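4.2 What went wrong with the lumpy objects

I'll own up to this one, as it cost me most of January.
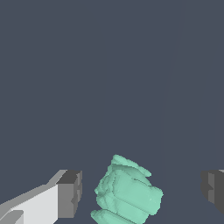 Figure 6. Simulated grasp trial, lumpy object between the open fingers, no contact on either side.

Up to this point the Clamlow planner had been doing well on boxes and cylinders, and I'd gotten a bit cocky about it. Then I fed it the irregular shapes from the Plurholm set and the success rate fell off a cliff. Out of 50 trials on the mint-green object, 23 ended with the thing squirting out of the grip and tumbling away. On the boxes I'd been getting 92 per cent!

My first guess was friction, so I spent days fiddling with the friction values (don't do this, it went nowhere). The real fault was in how we worked out the centre of the grasp. The planner wraps a simple box around the object and aims for the middle of it, and on a shape that bulges out more on one side, the middle of the box is a poor stand-in for the middle of the object. In Figure 6 the gap is smaller on the left than on the right. Close both fingers at the same speed from a start like that and the near one lands first, shoves the object sideways, and by the time the far one shows up it's meeting a rounded lobe at a bad angle.

What bothered me more was the safety side. The slip check only looked at finger force, and it waited 30 control steps before it would call a stop. In the failed trials the arm was already lifting by then, with nothing in its grip. I'd copied that delay straight from the Cudham controller without asking why it was so long, and the Ranasinghe test suite never caught it, as all its shapes are symmetrical.

So there were two separate faults, and fixing the first one mostly hid the second. I've kept the results apart in the next section for that reason.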